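Project report, equipment plan for the hand-held gripper kit
11/18/18, second draft, costs still moving

**What we were asked to do**

Work out what the group needs to buy so the gripper work can carry on past March, and fit it inside 4000 pounds. Hand-held grippers only. No arm this year, too dear and no bench to bolt it to.

**Quotes so far**

| Item | Supplier | Each | Wanted |
|---|---|---|---|
| Gripper kit, unassembled | Flornell | 248 | 11 |
| Camera and mount | Hollico | 148 | 6 |

Kits come to 2728, cameras to 888. Total 3616, which leaves 384 for everything else. Tight. Delivery from Flornell not in that figure, they havent replied yet.

Howells also quoted for kits. Cheaper per unit but no spare pads in the box, and lead time was vague. Left out for now.

**Spares**

Pads first. Then bushings and screws. We would rather hold two full sets of pads than one extra camera. Clonamance (our name for the planning sheet) has a tab for this, please use it and don't start another one.

Things to ask before ordering:

- are the pads sold in pairs or singly
- do bushings come fitted or loose
- can we print our own finger links and void nothing
- is VAT in the price. Hollico's was, Flornell's not clear

**Pads and fingers**

Each pad has two small holes along its top face, so any replacment has to match that spacing. The brass inserts in the arms need to be on the parts list too, the first version of the list only had plastic bits.

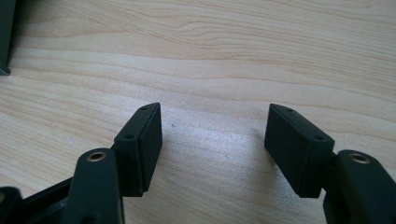

Jaws open over the table in both.

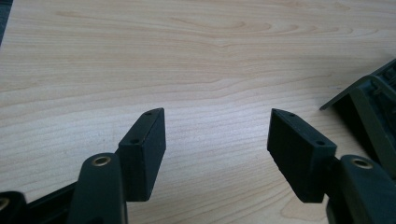
Storage is the other cost we missed first time round. Eleven kits won't go in one cupboard. Two lidded crates, foam if there's money, otherwise old towels. Put down 60 for this. That brings what's left to 324.

**Order of buying**

1. Four kits and two cameras now, to check the parts fit together
2. Spare pads, once we know how they are sold
3. The other seven kits and four cameras, before March

If the first four are no good we go back to Howells and ask again about lead time. Costs a few weeks but not the whole budget.

**Still to do**

Chase delivery price. Get the Flornell quote in writing, the one we have is from a phone call. Add a column for who signed for what. Section on insurance is blank, waiting on the department office.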